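Workshop notebook — Parnutier flat, living room and hall joinery
November, started 8.40
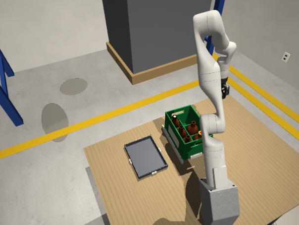 Mirjam sent the revised wall elevations last night. The long shelf unit in the living room now stops short of the window reveal by 262 mm, so the curtain can stack there without catching. I redrew the end panel to suit. The client wants the curtain in the Sorunard wool, the heavier one, and that needs the room.

Veneer: second sample board finished with two coats of hardwax oil. Still too yellow beside the plaster colour. Aurelia thinks a drop of white pigment in the first coat will bring it back. Made up a third board, left half with pigment, right half without. Look at it again in daylight and not under the bench lamp.

Hall bench. Seat height stays as drawn, depth goes down to 400 — no, check this with Gion, his plan still has the old figure and the radiator cover is drawn against it. Lid stays are the Cukina ones. They hold well enough but the screws supplied are too long for an 18 mm lid. Use our own.

11.15. Gion rang. Bench depth is to follow the radiator cover, he will reissue the plan. Don't cut the ends until it comes.

Door fronts for the shelf unit: dry fitted the first pair. Gap at the top is even, bottom left is tight. Took a shaving off and it closes. Matúš wants to move the pulls down so that they line up with the window sill across the room. Tried it with tape on the fronts and it does look calmer. Asked Mirjam to put it to the client.

Upholstery for the bench pad came in at over 200 a metre, so Johanna is asking Gatchalian for something plainer in the same green.

To do
Third veneer board, look in the morning
Order edging for the end panel
Shorter screws
Chase plan from Gion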